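September, Oltville, back bench

Spent the morning on the shopping list for the folding cell and I'm in a very good mood about it, so I'm writing it all down before the mood wears off and I start second-guessing the arm.

Where we're at: Sebastião wants one number from me by the end of the month, covering everything we'd need to go from hand-held grippers to an arm that folds a shirt on its own. Vija wants the number split so that the data collection side can go ahead even if the arm gets pushed back. I think Vija's right, and the nice part is that her half is cheap. Really cheap! We already have most of it.

**Hand-held side (call it part A)**

- Second pair of finger pads for each gripper. The soft ones wear at the ridges and I'd like spares in the drawer before we need them. Lim quoted $15 a pad and will do mixed colours if we ask.
- Reprints of the tag sheets, matte this time. The glossy ones catch the overhead lights and the tracker loses them just as the fingers close. In-house, so no charge.
- Mounting plates. Vija wants one spare per gripper, same hole pattern as now. I'd go along with that.
- Memory cards. Bigger ones, the same kind for every unit, so we can stop playing swapsies.
- Shirts. See below, I have opinions.

The whole of part A comes to $207 on top of what's in the cupboard. I added it up twice because I didn't believe it.

**Shirts**

We've been practising on whatever people brought in, and that was fine for learning to hold the grippers. For the real set I'd like us to buy garments on purpose: button-ups, tees, a couple of things with slippery fabric. Second-hand is better than new, I reckon, as new shirts hold the creases from the packet and that helps the folding in a way no washed shirt ever will. There's an op shop near the station that sells by the bag.

Dark button-ups deserve their own line. They're the hardest thing we have for picking out the edge of a sleeve, especially when the cloth behind them is dark as well. Worth having several, with different collars.
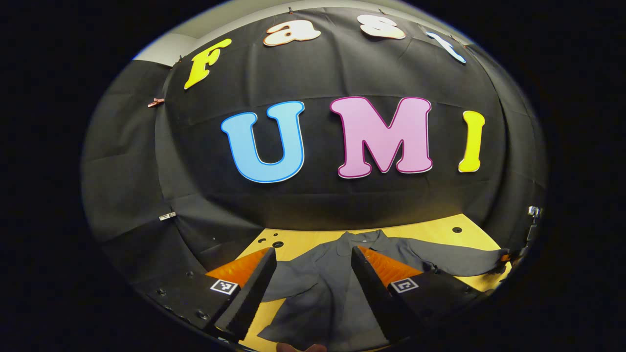
*Bench with the Fast UMI backdrop up, grey button-up laid out front side up, collar to the back.*

Note for the budget: the backdrop stays. I'd pencilled in a rigid panel to replace the cloth, then crossed it out. The cloth sags a bit and has its creases, but it packs down to nothing, and if we do end up shifting the bench for the arm I'd much rather unclip some fabric than carry a board through that doorway. A handful of extra clamps will do. I've put them under part A and they barely move the total.

**Arm side (part B)**

Two serious options.

Curevum: lighter arm, friendlier software, and they'll lend us one before we commit. Their sales engineer was lovely on the phone and answered the question I asked, even the dull one about cable length. Lead time is 9 weeks. The wrist flange would need an adaptor for our fingers, quoted at $1429, and that made me sit up a bit. I want to see a drawing before anybody pays that for an adaptor. Vija thinks we could machine our own from stock and she's probably got it half drawn already.

Ovine: sturdier, longer reach, takes our fingers with a much simpler plate. No loan unit though, and the controller box is the size of a bar fridge. I measured under the bench and it'd fit only if the drawers go.

My leaning is Curevum, mostly for the loan. A few weeks with the arm next to the bench would tell us more than any spec sheet, and we could find out early whether the reach covers a shirt with the sleeves spread. That's my main worry, to be fair. A sleeve laid straight out eats up a surprising amount of table, and I don't want an arm that has to drag the garment about before it can start.

Things to ask both of them:

1. Can it mount on our existing top, using the holes we've got, or do we need a base plate?
2. What does a replacement joint cost, and do they stock them locally?
3. Does the service plan start at delivery or at first power-on? (The last supplier got us on this one.)
4. Is training included, and can two of us come?

**Order of things, as I'd do it**

Part A now, straight away, out of the consumables line. Loan arm booked in behind it. Keep collecting with the hand-held grippers the entire time so we've got a decent pile of folds ready when the arm turns up. Sebastião gets his one number with Vija's split underneath, and if he wants to trim something I'd offer up the extra mounting plates first and the shirts last.

I haven't put anything in for power. Need to check whether the bench circuit can take a controller on top of the compressor. Also haven't allowed for guarding, and we will need some, even for the small arm. Leaving a blank row for each so I can't pretend I forgot.

2.40 pm: Vija came by and she has indeed drawn the adaptor. Looks good! She wants the flange dimensions confirmed before she cuts any metal, so I've emailed Curevum for the drawing and copied her in.

To do: get the op shop's price per bag, ring Ovine about the smaller controller, send Lim the pad order.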